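How do you teach a robot to tidy up?

Think about the first time you tied your own shoelaces. Somebody probably sat next to you and did it slowly, and you watched. Then you had a go. Then it came undone and you had another go! Learning with your hands takes a lot of goes.

Robots can learn jobs in a very similar way. They don't have a mum or a big brother to copy, but they can learn from people who show them what to do, again and again and again.

Why not just tell it?

You might think you could type in a list of orders. Let's try it with a simple job: wiping a table.

Move the hand forward. Close the fingers on the cloth. Press down. Slide to the left.

Easy! Except... how hard should it press? What if the cloth is scrunched up in a ball today, and yesterday it was flat? What if there's a hairbrush in the way? You would need a new order for every single thing that could happen, and you'd still be typing when you were a grandparent.

Cloth is one of the trickiest things of all. A brick is the same shape every time you pick it up. A cloth folds, flops, twists and bunches, and it hardly ever lands the same way twice. Your fingers sort all that out without you even thinking about it. A robot's fingers need help.

So people show the robot instead. There are a few ways of doing it, and they are all brilliant fun to watch.

Way one: hold its hand

Some robot arms can be made to go loose, a bit like a sleepy cat. A person takes hold of the arm and moves it through the job: down to the cup, close, up, across, open. All the while the robot is remembering where each of its joints was. Afterwards it can try the same moves by itself.

This is lovely for small, slow jobs. It is not so good for big ones. Robot arms can be heavy, and if the job needs two arms at once you soon wish you had a friend to help.

Way two: be the puppeteer

In this one the person stays a little way off and steers. Sometimes they use a controller like the ones for video games. Sometimes they move a small copy of the robot's arm, and the big arm does exactly what the small one does. Bend the little elbow and the big elbow bends too!

Grown-ups call this teleoperation. "Tele" means "far away", as in telephone and television. The robot could be on the other side of the room or on the other side of the sea.

Way three: borrow the robot's fingers

My favourite! Here the person doesn't need a robot next to them at all. They hold a gripper in each hand. A gripper is the grabbing part of a robot, the bit that does the job your finger and thumb do. The person then does an ordinary chore, but they have to do it with the grippers and not with their own fingers.

Try it at home with a pair of kitchen tongs (ask first). Pick up a sock. Now fold it. It's much harder than it sounds, and after a few minutes you start to understand how a robot must feel.
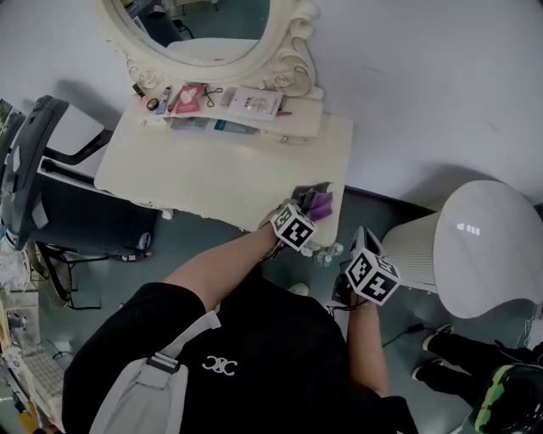 Seemingly wiping a dressing table with two grippers. The purple cloth is in the left one.

Did you spot the white cubes with black and white patterns on them? Each gripper has one on top. Patterns like these are called markers, and they are a bit like the squares you scan with a phone. When a camera sees one, a computer can work out where the marker is and which way it is tilted. If you know that for every moment of the job, you know the path the gripper took, with all its swoops and wiggles.

And look at what's along the back of the table. There's a pink card with a white heart shape on it, a blue-and-white tube and a small round compact. Real tables have things on them! A robot that had only ever learned on a bare table would get a nasty surprise in somebody's bedroom.

How many goes does it take?

Lots. One wipe of the table is called a demonstration, or a "demo" for short. At a workshop called Nudetti, Ayten Karakaya and her team collected 3000 demos of household jobs. A single demo of table wiping there takes 40 seconds, and then they muddle up the cloth and begin again.

"We want the messy ones as well," says Ayten. "If I drop the cloth and pick it up, that's a good lesson. The robot is going to drop it too."

Her teammate Gülizar Erdem likes folding best and wiping least. She says her arms ache by lunchtime.

When there are enough demos, a computer program looks through all of them and hunts for what they have in common. Each table is different and each scrunch of cloth is different, but the cloth always gets pressed down before it gets pushed along. Bit by bit the program learns what a good next move looks like. Then comes the exciting part, when a real robot has a try. It might miss the table completely the first time! Then the team goes back and makes more demos.

Have a go yourself

You need two people, a pair of tongs, a cloth and a blindfold.

One of you is the robot. Put on the blindfold and hold the tongs. The other one is the teacher and may only use words. Can you get the robot to pick up the cloth and wipe the table?

Now swap ways. The teacher gently holds the robot's wrist and guides it. Was that quicker? Which way did the robot like better?

Words to remember

Gripper: the part of a robot that grabs things.
Marker: a pattern that helps a computer tell where something is.
Demonstration: one go at a job, done so that a robot can learn from it.
Teleoperation: steering a robot from a distance.

June 2018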